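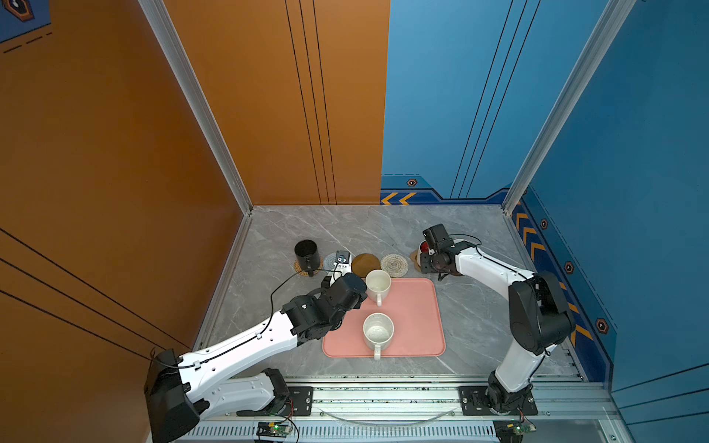 Photo: Nirnivia

FEDLOW – Tableware supplier Nirnivia has released Furkora, a line of round coasters and matching service trays for office kitchens, meeting rooms and small cafes. The line goes on sale to trade buyers in August and will be available to retail stores later in the season.

Furkora coasters are sold in woven and smooth surfaces. The woven coasters come in brown, blue-gray and beige, the last with a spiral pattern. The smooth coaster is offered in brown. All share one outside diameter, so that woven and smooth pieces can be stored in the same stack and ordered as mixed sets. The trays are rectangular and have a raised edge. Pink is the first tray color to ship.

The line was developed for shared counters, where cups are set down and picked up by many people during the day and where coasters tend to be moved with the cup. Nirnivia asked its office customers which parts of a coffee station needed the most attention between cleanings. Ring marks on the counter and coasters left in other rooms were the two most frequent answers.

"Most of the complaints we read were about the layout of the station and had little to do with the cups," said Damian Baran, product manager at Nirnivia. "People put a mug wherever there is a gap. A row of coasters along the back of the counter gives each cup a place, and the tray holds the mugs that are still waiting to be used or washed. We drew the sizes from that arrangement."

The company recommends a station layout in two parts. Coasters are set in a single row at the back of the counter, with enough space between them for a hand to reach each cup. The tray is placed in front of the row and holds mugs upright, with handles turned toward the user. The layout works with ordinary ceramic mugs as well as straight-sided cups without handles. Cups with a base wider than the coaster should be kept on the tray.

Each coaster was checked in house before release. Samples went through 200 cycles of wetting and air drying at room temperature, after which they were measured for change in diameter and laid on a flat plate to check for curl. A coaster was rejected if any point on its edge lifted enough to rock an empty mug. The first woven samples did not pass, and the edge binding was changed before the second round. The smooth coaster passed without changes.

Ekwueme, which distributes kitchen goods to offices and shared workspaces, will handle trade orders. The distributor placed early sets with a group of its customers before the release and collected comments on cleaning, stacking and color.

"The comments were practical," said Nnamdi Ekpo, purchasing lead at Ekwueme. "Customers wanted to be able to replace one coaster without buying a full set, and they wanted the replacement to match. They also asked for more than one surface in the same box. Some users like a woven coaster under a hot drink and others want something they can wipe in one pass. Both requests are in the final order list."

Trade packs contain 50 coasters in one color or in an assorted mix. Smaller sets of 5 are packed for retail and include at least one of each surface. Trays are sold singly and in trade cartons. Replacement coasters can be ordered by color from Ekwueme with no minimum quantity.

Smooth coasters may be wiped with a damp cloth and mild detergent. Woven coasters should be brushed when dry, rinsed in cool water if stained, and dried flat away from direct heat. Neither surface is intended for the dishwasher or for use under pans. Trays may be washed by hand in warm water.

Product sheets with dimensions, care instructions and carton weights are available from Nirnivia on request. Buyers may also ask for a sample set, which contains one coaster in each color and surface.

About Nirnivia
Nirnivia designs and supplies tableware and counter accessories for workplaces and cafes. The company is based in Fedlow.

Press contact: Nirnivia press office, Fedlow
Trade orders: Ekwueme, office and workspace sales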